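Kolon Hand-Held Gripper Guide
Section 8: Recording Your First Demonstrations

By now you have charged both grippers, paired them with the Stikau recorder and run the finger check in Section 7. Now comes the fun part! In this section you will record a short batch of two-handed demonstrations, the raw material your policy will learn from. Take your time with the first few. Good habits picked up here will save you a lot of sorting later.

Before you start

You will need:
- 2 hand-held grippers, left and right
- The Stikau recorder, with at least 9 GB free
- A table you can reach across comfortably
- One object for the task
- A soft, dry cloth

Note: A plain, matte table is a great place to begin. Shiny tops throw reflections that move when you move, and the tracking can mistake them for real features. If your table is very plain, leave the room behind it in view or lay the Benítez tracking mat along one side.

8.1 Prepare the table

1. Wipe the tabletop and let it dry. Small smudges are fine and do not need to be scrubbed out.
2. Set your lights so that both gripper cameras get an even view. Soft shadows are welcome. Hard, flickering ones are not.
3. Place the object where both grippers can reach it without crossing.
4. Take off loose bracelets and roll back long sleeves.

Caution: Use only unplugged, unpowered objects for practice tasks. Never close the gripper fingers on a live cable, a plug or an outlet.

8.2 Start a session

1. Hold both grippers still above the table with the fingers fully open.
2. Press and hold the record button on the right gripper until you hear two short tones.
3. Trace a slow figure eight in the air with each gripper. This gives the tracker the motion it needs to lock on.
4. Wait for the long tone. If it does not come, repeat step 3 a little closer to the table.
5. Type a task name on the recorder. Keep it short and stick to one verb, such as "turn box" or "pass block". You will see this name again and again, so pick one you like!

8.3 Record a demonstration

1. Start each take with both grippers open and nothing held.
2. Tap the record button once.
3. Bring the first gripper to the object and touch or steady it. Keep the other one back, open and ready.
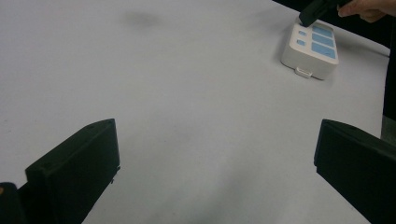 4. Move the second gripper in at a calm, steady pace. Think of pouring a full glass of water - no rushing, but no freezing in midair either.
5. Finish the task, open both grippers and back away from the object.
6. Tap the record button again to end the take.
7. Reset the object by hand. Turn it or shift it a little so that no two starts are the same.

Repeat until you have 8 good takes, then stop and look at them before you go on. It is tempting to keep rolling once you find your rhythm (we know the feeling), but a loose finger pad or a smeared lens can spoil a whole afternoon.

Note: Fumbles are useful. If you miss a grasp and recover smoothly, keep the take and mark it "recovered". Throw a take away only if you dropped a gripper, lost tracking or did a different task from the one you named.

8.4 Review your takes

1. Open the session on the recorder and choose Side by Side.
2. Play each take at double speed. Watch the fingertips first. They should stay in view from start to finish.
3. Check the tracking bar under each video. Green is good, yellow needs a second look, and red means the take should be recorded again.
4. Check that the opening width drops when the fingers close. A flat line means the width sensor is not reporting. See Section 3.
5. Mark each take Keep, Recovered or Discard.

8.5 Build up the set

The Kidulgate starter set was trained on 104 takes of a single task, and that is a lovely target for a first project. Spread the work over several sessions. Change the lighting, swap the table, and invite a friend to record a few - everyone moves a little differently, and the policy gets to learn from all of it.

Caution: Rest your hands between batches. The grippers are light, but your wrists will feel them. Stop at once if you notice tingling or numbness.

8.6 End the session

1. Hold the record button until you hear the closing tone.
2. Wait for the recorder light to turn solid before you switch off either gripper.
3. Wipe the finger pads with the cloth and store both grippers with the fingers open.
4. Copy the session to your computer. Section 9 covers the export settings.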